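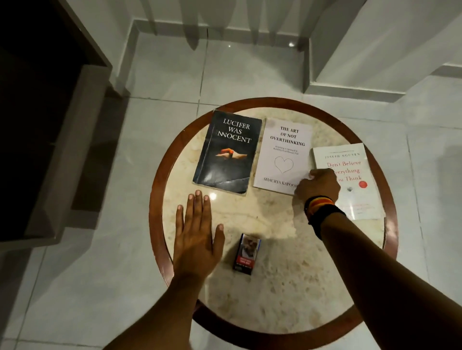

Tuesday, August 6, 2019
By Huia Bolger

Hi, and welcome to Skurnavis! I've been told an About page should say what we do in the first line, so: we show robots how to do small, ordinary jobs with their hands. Putting paperbacks in a row on a side table, squaring one up, sliding it over to make room for the next. If you've ever taught a kid to set the table you already know most of my job, except that the kid would have picked it up by lunchtime.

I started the company with Dehua Hou after we'd both spent years at places where a robot did one thing behind a fence, beautifully, forever. I loved those machines (still do) but every time a part showed up turned the wrong way, somebody had to call me. We wanted to work on the messier stuff you find in a house or a shop, where things overlap and stick out past the edge and have somebody's pocket junk sitting next to them.

There are six of us now. We work in two ways, and people mix them up all the time, so let me have a go at it.

The first is by hand. One of us does the job with our own bare hands, at a normal table, at a normal speed, with the view taken from up top looking down past our arms. Then we do it again with the pieces moved. Then again. Paperbacks are wonderful for this and I will talk your ear off about them: they're floppy, the covers are slippery, the corners curl up once they've been read a few times, and a worn one handles nothing like a new one. You pick a book up by both edges without thinking about it. Try writing down what your thumbs did!
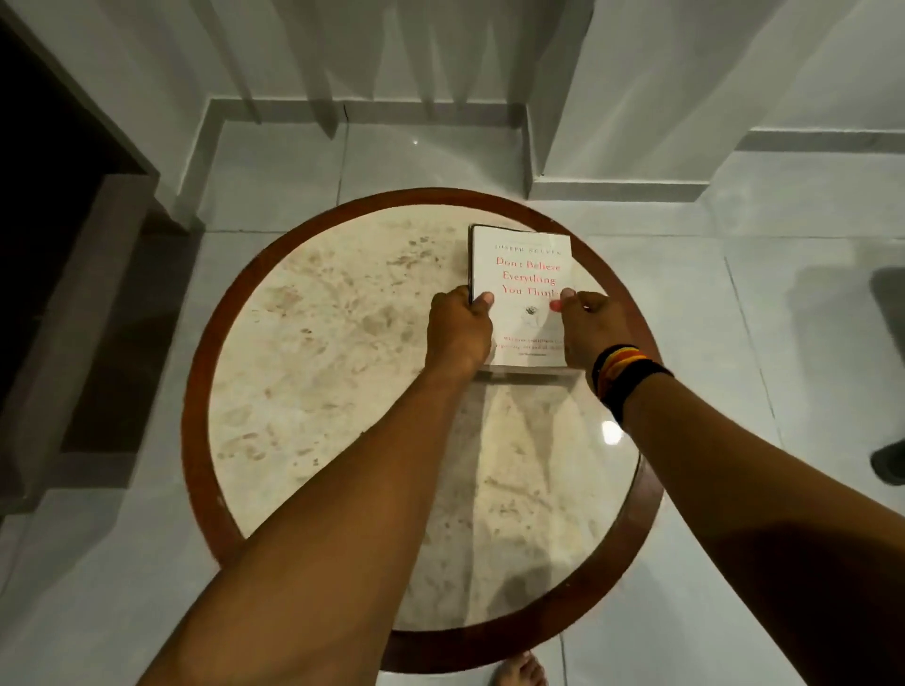

Dehua Hou would like it on record that the thumbs are the whole business, and that any customer who tells us a job is "just picking it up and putting it down" should come in and do it 10 times in a row, slowly, before we talk about price. I've tried to get that softened for the website. No luck.

The second way is by remote control. You sit at the Maltis, our name for the pair of handles we built last June, and the robot's arms follow yours. It's slower and your shoulders will let you know about it the next day. What you get in return is a demonstration made with the robot's own reach and the robot's own grip, so there's no guessing about whether a human wrist can bend somewhere the machine's can't. We usually start a job by hand, get a feel for all the little variations, and move over to the Maltis once we know which parts are going to be trouble. Flat things lying on polished stone are nearly always trouble. You can't get under them, so you have to nudge, or drag one to the edge, or press down and swivel.

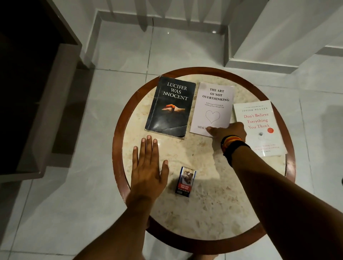 Doesn't it get boring? That's from a visitor at our last open afternoon, and I gave a pretty bad answer on the day, so I'd like another try. Some of it does, sure. But you start noticing things. I hold my left hand flat on the table when I'm lining something up with my right, and I had no idea I did that until I started demonstrating for a living. Should the robot learn that too, or is it only me steadying myself? We argued over that one for most of a week and I still think the steadying hand matters. Dehua thinks I lean.

A few practical bits. We take on jobs in four-week blocks. You send us the real objects, please, and please send the beat-up ones along with the nice ones, because your robot is going to meet both. You get back every demonstration we made, including the clumsy ones, marked up so your team can decide what to keep. Fumbles where we recovered are worth having. Fumbles where we gave up we label and leave to you.

We don't build robots ourselves. Most of our customers bring their own arms, and if you don't have any yet we're happy to talk about what would suit the job.

Our workshop is upstairs in the Valente building, the door next to the Esura sign. The bell is quiet, so knock as well. If you'd like to come and have a go on the handles, write to us a few days ahead and wear sleeves you can push up.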